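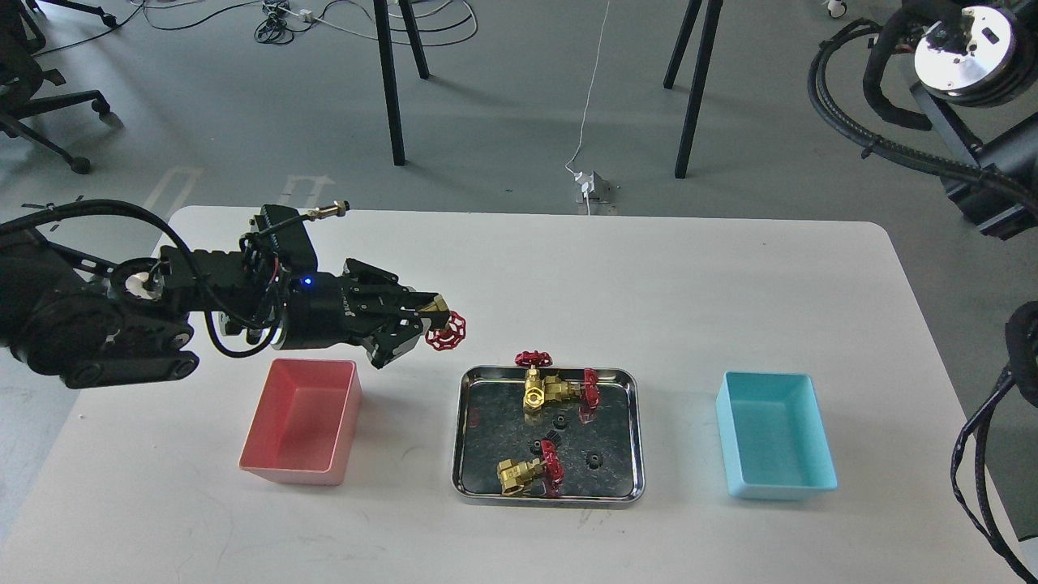 **MONEY & MACHINES**

January 2022

Sheldon Fortin keeps two budgets. One is the budget he submitted for the valve sorting cell at Poirier, a parts refurbisher on the edge of Flurville. The other is what he calls the real one, and it lives in a spiral notebook with a coffee ring on the cover.

"The first one got approved," he says. "The second one got spent."

Poirier takes in used brass valves by the crate, pulls them apart, and sends the good ones back out to plumbing suppliers. For years the sorting was done by whoever was nearest. Fortin runs operations, a title that also covers the forklift and the holiday party, and he was told to find out whether a pair of robot arms could take over the dull end of it. He had one year and a number with not enough digits.

He started, as people do, with the arms. He had quotes from two dealers, one in Hiltberg and one in Nesville. The Hiltberg quote was a single page. The Nesville quote was 24 pages and included a photo of a lake.

"I liked the single page. I should have been scared of the single page," he says. "It had the arms on it. It did not have anything you'd need in order to use the arms. You know when you buy a toy and it says batteries not included? It was that, for the price of a truck."

He went with Nesville in the end. The lake had nothing to do with it, he says, and then he says it was a nice lake.

What the longer quote did was list the stuff he hadn't thought about: grippers, spare fingertips, force sensors at the wrist, mounting stands, cables, more cables, and two days of somebody's time to show the crew which button stops everything. When he added it all up, the arms themselves came to well under half of the total. He has since drawn a box around that line in the notebook, twice.

Cables are a sore point. Fortin had put down a modest sum for them and felt generous doing it. "Every joint wants a cable and every cable wants to be longer than the one you bought," he says. "I have bought cable the way other men buy fishing gear. My wife asked what the packages were. I said work. She said all of them?"

On the other side of the ledger are the bins, one pink and one a pale blue-green. They are plain plastic, with a steel tray between them, and they were cheap. A catalog had offered him purpose-made part carriers at $70 apiece, with a minimum order of 12. He passed. "A valve does not care what it sits in," he says. "I asked around. No complaints from the valves."

The valves do care about being picked up, or at least they make it hard. Brass is slick, the handwheels stick out, and a valve lying on its side never seems to lie on the same side twice. Fortin's first plan had no money in it for trying things out. He had figured on a week to set up and then straight to work. The Nesville people were polite about this. They suggested he budget for a long stretch in which the arms would handle a few parts at a time on a plain table, slowly, while the line went on being run by humans on full pay.

"That was the conversation where I sat down," he says. "You're paying for the new way and the old way at once. It's like having two apartments, and you're sleeping in the bad one."

He took the revised number upstairs in November. The meeting lasted five minutes, four of which were about parking. He got the money on the condition that he stop using the word "pilot," which the owner felt had been used on him before. It is now called "the table." There is a line in the company books that says *table* and has more zeros after it than any table in the state.

I asked if he would have done it differently with a bigger budget up front. He thought about it for a while.

"I'd have wasted more," he said. "With a bigger number I buy the second pair of arms before I know what the first pair is good for. I know a fellow who did that. He has a very expensive coat rack."

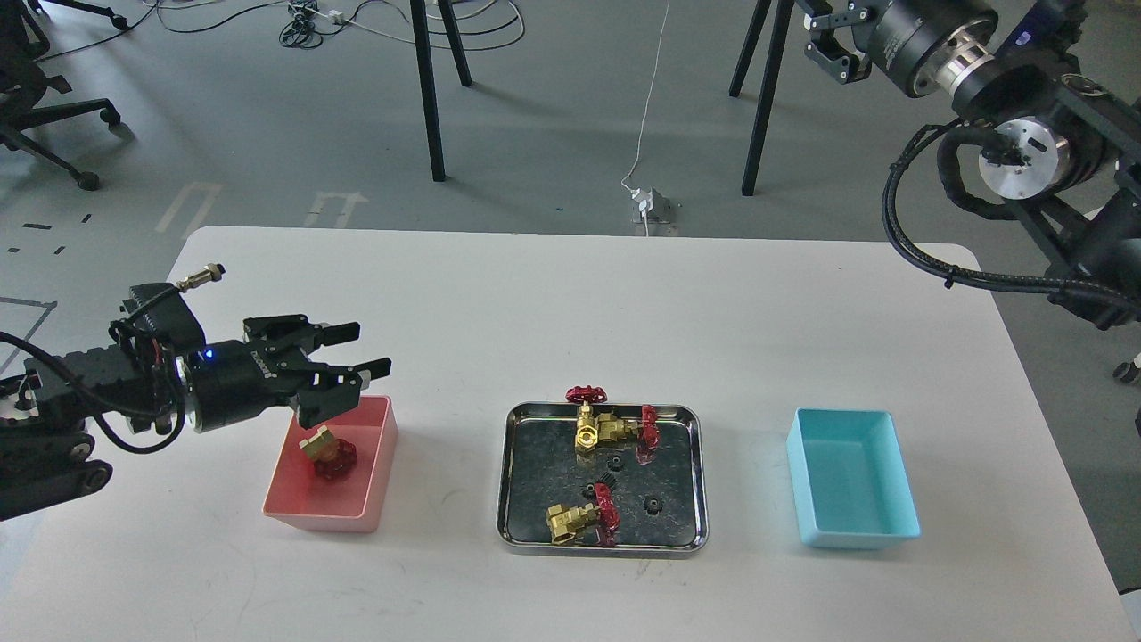
**What should a small shop set aside for after the equipment is installed?**

"Enough to cover spare fingertips, a spare gripper if you can stand it, and a year of support from whoever sold it to you. Then put in hours for your own people, at their real wage. I left those hours out the first time and they were the biggest thing on the page."

The support contract is the one item he'd pay for again without reading it, though he would like it known that he did read it. It covers phone help and visits. It does not cover what it calls "misuse," and Fortin spent a morning trying to get a definition. He got one, by email. He printed it out and it hangs over the bench, where the crew has been adding examples in pen.

As for payback, the submitted budget had a date and the notebook has the same date with a question mark. He won't say it out loud. The sorting crew is still the sorting crew, and nobody's job is in the spreadsheet as a saving. He refused to put it there. He says the owner noticed the blank cell and asked about it, and he told him it was a formatting problem.

Next on the list is better lighting over the table, then a proper way to keep the floor clear. He has asked for quotes on both. Hiltberg sent theirs the same afternoon, one page long.

"I called them up and asked what wasn't on it," Fortin says. "There was a pretty long silence. Then the guy said he'd get back to me."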